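The reflections came back every morning at the same hour, and every morning the planner mistook them for something.

Antwi had stopped filing them as separate bugs. She kept one ticket, titled "Glaze," and added to it.

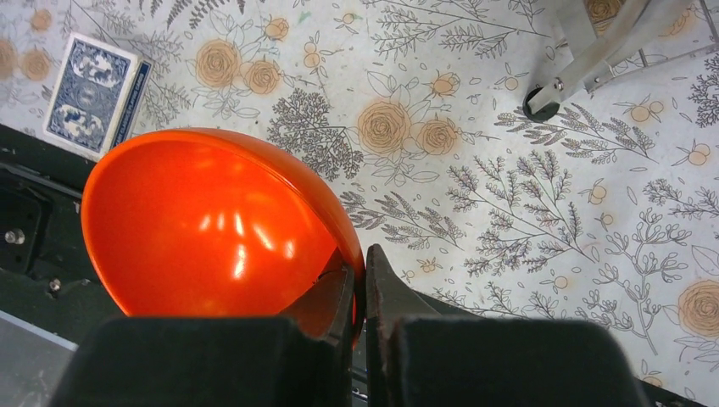
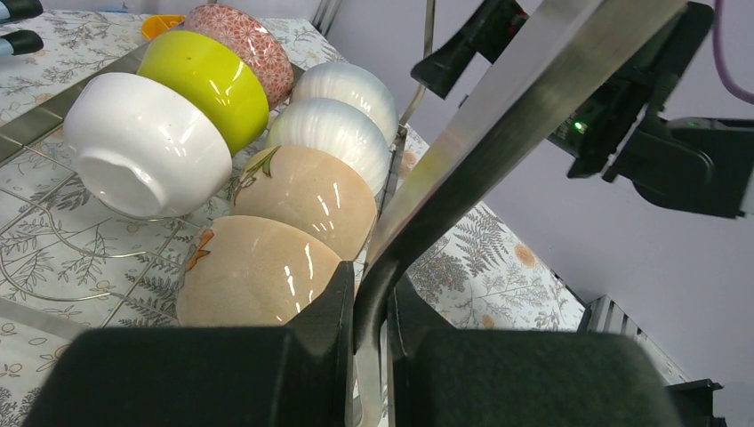 Zolcombe, 17/06/2023

The depth estimate on a glossy bowl has holes in it. Where the light lands, the stereo matcher finds no agreement between left and right and writes a zero. The old filter filled zeros from their neighbors. The new filter, merged on Thursday by someone at the Sollberg office, left them as zeros and passed them downstream, where the grasp scorer read them as free space.

Nana Antwi found this at 6:40 on a Saturday by replaying the orange bowl at one-tenth speed. The scorer had proposed 300 candidate grasps. It ranked first a pinch that went straight through the wall, because in its model there was no wall. Second was a rim pinch, one finger inside and one outside, with a margin of 14 millimeters. The collision checker threw out the first and took the second.

"So it worked," said the voice from Sollberg.

"The checker worked," she said. "It uses the old map."

"Why does it use the old map?"

She scrolled. The checker subscribed to a topic called depth_filled_tmp. The commit that created it was from December, and the author field said Suominen. Suominen had left Prevovance in January. The commit message was one word: "later."

She typed a reply to the ticket, deleted it, and opened the log for the rack. Bowls on edge, each overlapping the next, were the harder case. The segmenter wanted to merge the two white ribbed ones into a single object with a crease. On the old map it split them 30 times out of 30. On the new one it depended on the light.

"I can revert it," said Sollberg. "But we get the latency back. Up to 40 milliseconds."

"Where does the time go?"

"Filling holes."

She looked at the topic list. Both maps were already being computed. They had been computed side by side since Thursday, and the faster one had saved no time at all, since the slower one was still running underneath it under a temporary name.

She told him. There was typing at the other end, then none.

"We could delete his," said Sollberg.

"Point the scorer at his," she said. "Delete yours."

The change was one line. She ran the regression set, 2,000 recorded scenes, and made coffee while it went. When she came back the pinch through the wall was no longer on the list and the rim pinch was first.

She renamed the topic depth_filled. The build failed in three places that she had not known were listening. She fixed two of them, read the third for a while, and changed the name back.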